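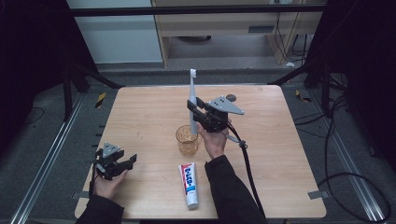 An electric toothbrush and an amber plastic cup.

Newsroom > Press Releases > Books and Ideas

23 April 2026
By Wakana Mizuno, Clavetti Press Office

New Clavetti title follows the border back to where it was left

Clavetti Press today publishes The Return of the Customs Shed, a 446-page history of how the world gave up on borders, felt rather good about it, and then went looking for the keys. The author is political economist Liviu Dobre, who spent seven years on the book and would like it known that the first two were wasted on an outline predicting the opposite.

Dobre starts in the early 1990s, when a certain kind of conference speaker could promise that trade would make neighbors of everyone and be home in time for dinner. He read the speeches. He read 300 of them, from trade ministers, bankers and heads of development agencies, and the opening chapter is a patient tour of what they said would be gone by now. The list includes tariffs, long lines of trucks, most flags and, in the case of one especially cheerful deputy minister, the need for foreign policy.

"I don't make fun of these people," Dobre said. "I quote them at length, and I admit the effect is sometimes similar."

The middle chapters leave the podium for the places that had to live with the speeches. Dobre follows a single closed customs shed on a river crossing through four owners and five uses, among them a disco, a tile showroom and a polling station. The building is now a customs shed again. The roof still leaks in the spot noted by an inspector in 1988, whose report is reprinted as an appendix.

Readers hoping to be told that globalization was a plot, or that nationalism is a head cold which will pass if everyone stays calm, may find the book hard going. Dobre argues that the two grew up in the same house. The parties that now campaign against open markets were often founded, he shows, by people who had done well out of them, and their hats are made abroad. Free traders, for their part, come out as a group with an excellent grasp of averages and few friends who live below one.

A chapter on national brands has already caused a modest fuss. In it Dobre traces the ownership of 55 products sold as the pride of one country or another. He declines to name the worst offender in interviews, on the grounds that the answer is on page 212 and the book is for sale.

Vratislav Paulík, who edited the manuscript for Clavetti, said the press had been looking for a history of the period that did not end in a plan. "We get a great many plans," he said. "Liviu's first draft had one as well. It ran to ninety pages and it would have required the cooperation of Belgium. We agreed to take it out."

The surviving final chapter is shorter and deals with what small exporters, border mayors and freight clerks have worked out among themselves while their governments were busy making statements. Dobre is fond of these people, and it shows. He is less fond of economists, and mentions several times that he is one.

Sota Ishida, who teaches modern history and read the book in proof, called it "the only account of the trade rounds I have finished on purpose." Sadao Higuchi, whose own work on the period is disputed in chapter six and again in chapter nine, described it as "readable" and asked that nothing further be printed.

Dobre and Higuchi will continue the disagreement in public at the Noguchi Reading Room, where they will share a stage and, owing to a shortage, a microphone. An earlier meeting planned for March was put off when both men asked to speak second. That question has been settled by coin. Seats are free but must be reserved through the Clavetti events desk.

The Return of the Customs Shed is available in hardcover and as an e-book. An audio edition, read by the author against advice, will follow from Joklow Audio.

Review copies, extracts and author interviews can be requested from Wakana Mizuno at the Clavetti press office. Requests for the missing ninety pages will be passed on to Mr. Dobre, who has kept them.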